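Unit 5 – Packaging and Shelf Life
Handout, second half. Read before the April quiz
Efren Lagman

Last time we got as far as glass. Short recap, then cans, then plastics. If you missed it get the notes from someone, I won't be redoing the closures stuff.

Recap

What a package has to do: hold the product, keep things out, keep things in, survive the truck. Most failures are the truck. Glass is great at the first few and bad at the last one. Heavy too, so freight costs go up.

Barrier = how well a material stops gas, water vapor, light, smell. Always ask barrier to WHAT. A material can be good against water and useless against oxygen. Polyethylene is the usual case – fine for keeping crackers crisp for a while, poor for anything that goes rancid.

Steel cans

Older tech, still everywhere. Three-piece: a body rolled and welded down the side, plus two ends. Two-piece: body and bottom drawn from one sheet, one end added. Fewer seams, fewer places to leak.

Steel corrodes with acid foods, so there's a tin layer or a lacquer inside, often both. Tomatoes, pineapple, sauerkraut = the hard ones. Some pale fruits are packed in plain tin on purpose, tin goes slowly into the juice and keeps the color light. Know why (tin reacts before the fruit does).

Double seam: end curl and body flange folded together, then pressed flat. Sealing compound in the curl. Terms you need – cover hook, body hook, overlap, countersink. Draw it and label it. Everybody mixes up the two hooks.

Aluminum drink cans

Thin wall, and it's the gas pressure inside that makes a full can stiff. Empty one crushes in your hand, full one you can stand on (don't). This is why still drinks in cans get a drop of liquid nitrogen before the end goes on. No pressure, no strength.

Bottom is domed inward to take the pressure. If a can gets too hot the dome pops out and it won't stand up straight. That's the Cruzado case from the reading, pallets left against a sunny wall. The drink was ok, the cans were not sellable.

Inside coating again. Without it cola eats the metal, and long before a leak you would taste it.
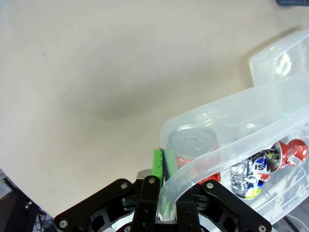
Ends and tabs

The tab is a lever, held on by a rivet. Rivet is formed out of the end panel itself, not a separate piece, otherwise you'd need a hole and the hole would leak. Score line around the opening: deep enough to tear, shallow enough to hold. Tolerances are tight here and the tooling wears, so ends get checked more than bodies.

Neck is narrower than the body. Smaller end = less metal, and the end is thicker alloy than the wall so it's where the savings are. Lot of old cans had straight sides, look up pictures.

Alloys: body and end are not the same one. Body needs to stretch, end needs to be stiff. Matters for recycling – melt them together and you have to adjust the mix before it's body sheet again.

Plastics

Only the ones on the quiz.
PET – clear, ok gas barrier, loses carbonation slowly. Small bottles lose it faster (more surface for each ounce of drink).
HDPE – cloudy, good water barrier, milk jugs.
PP – takes heat, hot fill tubs, microwave trays.
PS – clear or foamed, brittle, weak barrier. Yogurt cups, less than before.

Layers: if one plastic can't do it, stack them. EVOH in the middle for oxygen, PE or PP outside to keep the EVOH dry. Wet EVOH is a much worse barrier. This comes up every year and every year half the room forgets it.

Shelf life problem – work this one at home

Timberg packs ground coffee, 200 g a pouch. Pouch type A lasts 14 weeks before the taste panel rejects it, type B lasts longer but costs more. Warehouse in Jedport, stores as far as Brarnora. What do you need to know before choosing? Do not just say "cost". Think turnover, temperature, who eats the loss if it goes stale on the shelf. Half a page is plenty. No calculation needed, but do state what you're assuming.

Reading

Course pack up to page 127. Skip the section on aerosols.
Heiðrún Hviid's seminar slides on seam inspection are on the course page, the cross section drawings are beter than mine so use hers.

Next time: labels, inks, and what migrates out of them. Problem due at the start of class, on paper, name on it please. Questions to me in room 2254, after lunch only.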